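ロボットの予算に「椅子代」を入れ忘れた話

2023-02-25

また見積書とにらめっこしている。うちの小さなチームで来期の設備計画を任されてからというもの、頭の中がずっと足し算と引き算だ。もともと私は手を動かす側の人間で、エクセルは苦手だし、稟議書なんて書くたびに肩がこる。それでも一年やってみて、ロボットまわりのお金の使い方について言いたいことがだいぶ溜まってきたので、今日はそれを書かせてほしい。長いです。お茶でも淹れてからどうぞ。

先に言いたいことを書いてしまうと、アームを買うお金があるなら、その一部を先に「人が手で持つグリッパー」と「普通の家具」に回したほうがいい、と私は思っている。チーム内でも意見は割れているし、反対する人の気持ちもよくわかる。わかるんだけど、やっぱり私はこっち派だ。

最初の計画は、それはもう立派なものだった。Drindanelというところから取ったアーム一式の見積もりがあって、架台から制御盤から初年度の保守まで全部入り。資料の表紙もきれいで、読んでいるとすっかり導入した気分になってくる。腕が二本、机の前でしゅっと動いている完成予想図までついていた。私も最初は「これでいこう!」と盛り上がった口である。恥ずかしながら、設置場所の床に養生テープで四角い枠まで貼った。

で、その枠を毎日またいで歩いているうちに、だんだん不安になってきた。この四角の中で、うちは何をさせるんだっけ?

私たちがやりたいのは、家の中のこまごました片づけ仕事だ。クッションを直すとか、布をたたむとか、棚に物を戻すとか。工場のラインみたいに同じ部品が同じ向きで流れてくる世界とはだいぶ違う。だから動きのお手本がたくさん要る。見積書にはアームの可搬重量も繰り返し精度も載っていたけれど、そのお手本を誰がどうやって集めるのか、そこにいくらかかるのかは一行もなかった。まあ当然で、それは売る側の仕事じゃない。買う側の私が書かなきゃいけない行だったのだ。

そこで計画を組み直した。アームの発注は先送りにして、手持ちのグリッパーを左右で2台ひと組、それを4組。人が両手に持って、いつもの作業をそのままやる。手の動きはマーカーで追いかける。これならロボットが一台も届いていないうちから始められるし、途中で「やっぱりこの作業は難しすぎるね」とわかっても、まだ大金は出ていっていない。この順番の気楽さは、お金を預かる身になって初めてしみじみわかった。

もちろん反対は出た。いちばん多かったのは「それ、ロボット導入の予算でしょ。ロボットがないじゃない」というもの。ごもっとも。見学に来た人に見せるなら、人が床に座って椅子をいじっている光景より、アームがうぃーんと動いているほうがずっと格好がつく。予算を取ってきてくれた上の人たちの顔を立てる、という話もある。こういうのを笑う人もいるけれど、私は笑えない。来年もお金をもらうためには、見栄えだって立派な必要経費だと思う。

もうひとつの反対はもっと技術的で、人の手で集めた動きがそのままロボットの腕で再現できるとは限らない、という指摘。これも正しい。人間は平気で肘をひねるし、体ごとぐいっと乗り出す。腕の届く範囲も関節の曲がり方も違う。だから私も「アームは要らない」とまで言うつもりはない。最後には要る。買う順番と、最初に買う台数の話をしているのだ。先に作業のほうを知っておけば、どのくらい届く腕が要るのか、机の上だけで済むのか床まで必要なのか、自分の言葉で業者さんに説明できる。前の私はそれができなくて、勧められた構成をそのまま表に写していた。

さて、ここからが本題というか、私の失敗談。

組み直した予算、グリッパーの台数もマーカーの印刷代もちゃんと入れた。予備の電池も入れた。ケーブルも多めに入れた。えらい。ところが始めてみたら、すぐに壁にぶつかった。相手をする「物」がないのだ。クッションを直す動きを集めたいのに、そのクッションと椅子の行がどこにもない。会議室の椅子は借りられるけれど、ああいう椅子は全部同じ形で、座面もつるんとしている。家の中の椅子は一脚ずつ違うから困るんじゃないか!

慌てて家具と日用品の費目をあとから足した。このときの申請書がまた難儀で、「クッション 研究用」と書いたら経理から確認の電話がかかってきた。研究用のクッションとは何か、普通のクッションとどう違うのか。違いません、普通のクッションです、普通だから要るんです、と説明しながら自分でもおかしくなってしまった。でも向こうの疑問だってまっとうだ。ロボットの予算で座布団を買いたいと言われたら、私が経理でも電話する。

お金の話なので、数字も少しだけ。家具の追加を入れる前の小物の予算が2,045ドル、入れたあとが2,310ドル(海外から取り寄せるものが多くて、うちの表はずっとドル建てのままなのです)。差額を見てほしい。アーム一式の見積もりの横に置いたら、端数みたいなものだ。その端数を最初に書いておかなかったせいで、グリッパーは箱に入ったまま承認待ちになった。高い買い物を慎重に検討して、安い買い物で足止めを食う。たぶんどこの現場でも一度はやっていると思う。 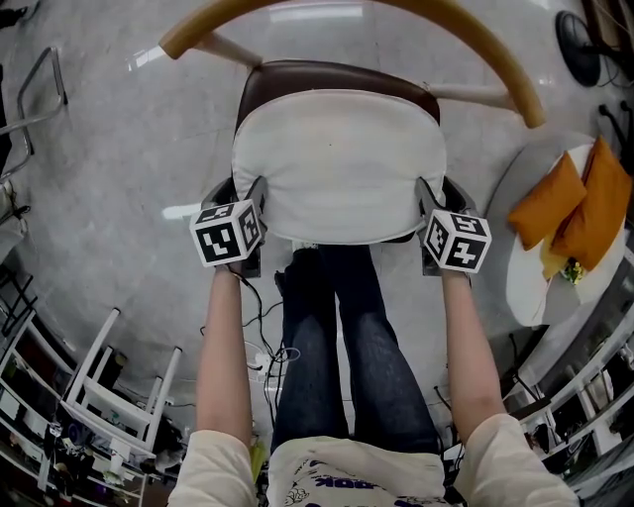 両手のグリッパーで椅子のクッションの角を押さえる。床に脚を伸ばして作業中。

クッションひとつでも、いざ両手にグリッパーを持って向き合うと考えることが多い。角をつまむのか、押すのか。左右を同時にやるのか、片方ずつか。素手なら何も考えずにぽんと済ませることを、いちいち決めなきゃいけない。私も一度やらせてもらって、翌日は二の腕が筋肉痛だった。それで予算の表には「作業者の休憩」という行もできた。金額の行というより時間の行だけれど、これを見込まずに一日の件数を決めると、夕方の動きがどんどん雑になる。雑なお手本を集めても仕方がない。

場所代も見落としがちだと思う。家具は一度買うと居座る。使い終わったからといって引き出しにはしまえない。棚を足し、テーブルを足し、そのうち「物を置くための物」を買うようになる。前期の私に教えてやりたい。床にテープで枠を貼っている場合じゃないぞ、収納を測れ、と。

比較のために、Allatdaleという会社の「全部お任せ」の提案も検討した。環境も作業者も先方が用意して、こちらはデータだけ受け取る形。楽だし、人手が足りないところなら十分ありだと思う。うちが見送ったのは値段のせいだけじゃなくて、自分たちで椅子の前に座る時間がなくなるのが惜しかったからだ。どこでつまずくかを体で知っている人が計画を立てるのと、報告書で読んだ人が立てるのとでは、次に買うものがまるで変わってくる。これは私の好みが半分くらい入っているので、割り引いて読んでください。

そんなわけで来期の案はこうなった。アームはまず1本だけ、それも作業の種類が決まってから。グリッパーは今の組を使い続けて、消耗する部品の予備を厚めに。家具は最初から独立した費目にして、四半期ごとに入れ替えられるようにする。使い終わった椅子をどこへやるか、その処分の行もちゃんと作った。入れ替えをしないと、うちの椅子だけが上手な子ができあがってしまう。

6月に一度見直しの機会をもらったので、それまでに作業の一覧を固めるつもりだ。上の人たちがどう言うかはまだわからない。アームが1本に減ったのを見て、がっかりされるかもしれない。そのときは一緒に床に座ってもらって、グリッパーを両手に持ってもらおうと思っている。クッションは用意しておきます。今度はちゃんと予算に入っているので。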